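소형 액세서리 보관 상태 점검표 (집게핀·머리핀류)

점검 장소: Geritcombe 2층 분장 준비실
점검일: 2024년 5월 13일
점검자: Aaliyah Paquette
점검 주기: 월 1회

1. 집게핀 스프링
판정: 적합
의견: 코일 변형 없음. 철사 끝이 바깥으로 뻗은 제품은 손톱과 두피에 걸릴 수 있으므로 끝단을 안쪽으로 굽힌 뒤 사용할 것. 해당 제품은 별도 칸에 보관.

2. 투명 수지 부품의 균열
판정: 조건부 적합
의견: Odera 제품 3점에서 꽃잎 뿌리 쪽 실금 확인. 사용 중지 후 폐기함. 얇은 꽃잎은 밝은 곳에서 비스듬히 돌려 가며 확인해야 실금이 보인다. 접착제로 보수한 제품은 재사용하지 않는다.

3. 집게 물림
판정: 적합
의견: 4회 개폐 후 좌우 어긋남 없음. 벌릴 때 소리가 나는 제품은 축 부분의 머리카락을 먼저 제거하고 다시 판정.

4. 보관 상자 테두리
판정: 적합
의견: 금속 테두리에 거스러미 없음. 마른 천으로 한 바퀴 닦아 실이 걸리는지 확인하였음. 뚜껑은 점검이 끝날 때까지 열어 둔다.

5. 상자 적재량
판정: 부적합
의견: Zeton 상자의 내부 기준은 320 g. 3월 점검에 이어 다시 초과. 무거운 핀이 위에 놓여 얇은 꽃잎이 눌린다. 초과분은 Stotov 서랍으로 옮기고 목록에 기재할 것.

6. 작업면
판정: 적합
의견: 누빔 천을 깔고 그 위에서만 꺼내고 넣는다. 맨바닥 상판에서는 떨어뜨렸을 때 꽃잎 끝이 먼저 깨진다. 천은 주 1회 세탁.

7. 세척
판정: 적합
의견: 중성세제 희석액 1000 ml 사용, 담금 시간 4분. 알코올 사용 금지. 스프링 부위는 물기를 먼저 닦고 완전히 건조한 다음 상자에 넣는다.

조치 사항
5번 항목은 다음 점검 전까지 시정. 2번 항목은 동일 제품 전량을 재확인하고 결과를 이 표 뒷면에 적는다. 꽃잎형 집게핀은 상자에 넣을 때 꽃잎이 벽면에 닿지 않게 한다.

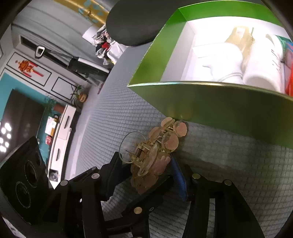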